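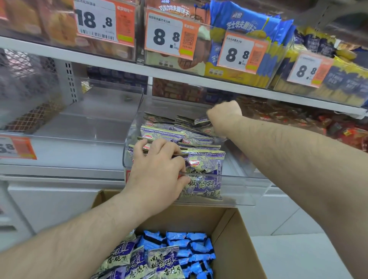 Nanjing salted duck flavor chips going into the bin.

4 min read

The boat came out of the water in November and she is on stands at Ogbonna until spring. I had planned to do the bottom paint and leave everything else alone. Then I opened the cockpit locker to get at the bilge pump hose and ended up spending most of the month in there.

She is a Verkau, the small one with the outboard well, and the pump that came with her was probably original. It still ran but it was noisy and slow. The hose had gone stiff and there was a crack on the underside where it bends up toward the transom. I could get a fingernail into it. I don't know how long it had been like that.

I bought a Baketti pump from the chandlery at Prulora. It cost 258 with the strainer and the float switch. I had set aside 300 for the whole job, and hose clamps and wire used up the rest and a little more. The yard would have done it for me, but they were booked with haul-outs and I wanted to know where the wires went.

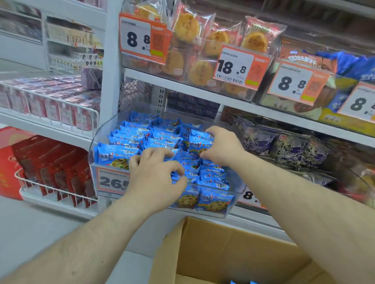

Getting to the pump meant emptying the locker, and I had not emptied it since I bought her. There were two old life jackets, a bucket, a stern anchor with no chain, fenders, a bag of rope ends and a folded sail cover for a sail I don't have. All of it was wedged in like the blue cookie packets in that bin, right up to the rim with no space left to move anything. It looked tidy from above. You could not have reached a seacock in a hurry, and one of the seacocks is in there. I had been lifting the lid and dropping things in for years without thinking about that.

The old pump came off with four screws, three of which turned. I drilled out the last one. The base of the new pump is wider, so the holes didn't line up and I bedded down a small plywood pad with epoxy and left it overnight with a lamp on it. The hose run is nine feet with the loop up under the deck. I warmed the hose ends in a thermos of hot water to get them over the fittings. Every connection is double clamped now. The old ones had a single clamp each, and two of those were rusty enough to break when I put a screwdriver on them.

Wiring took longer than the plumbing. The float switch had been connected through the main battery switch, so with the power off it did nothing. It now goes straight to the battery with its own fuse, and the panel switch only runs the pump by hand.

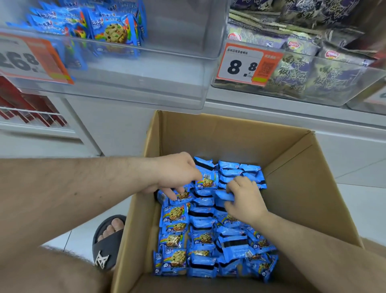
One reader wrote in after my haul-out post to say that a float switch on a boat this size is a waste of money, and that a good manual pump and a bucket did fine for thirty seasons. I take the point about the manual pump. Mine needs a new diaphragm and that is next on the list. I am keeping the float switch, though, as she sits on a mooring and I don't get down there much during the week.

I tested it by pouring buckets of tap water into the bilge until the switch lifted. The pump started and the water went over the side onto the gravel. There is a slow drip at the transom fitting, so I have to take that apart again and put more sealant on it.

Most of the locker contents are in my garage. The anchor is going back in when I find some chain for it. Bottom paint can wait until it gets warmer.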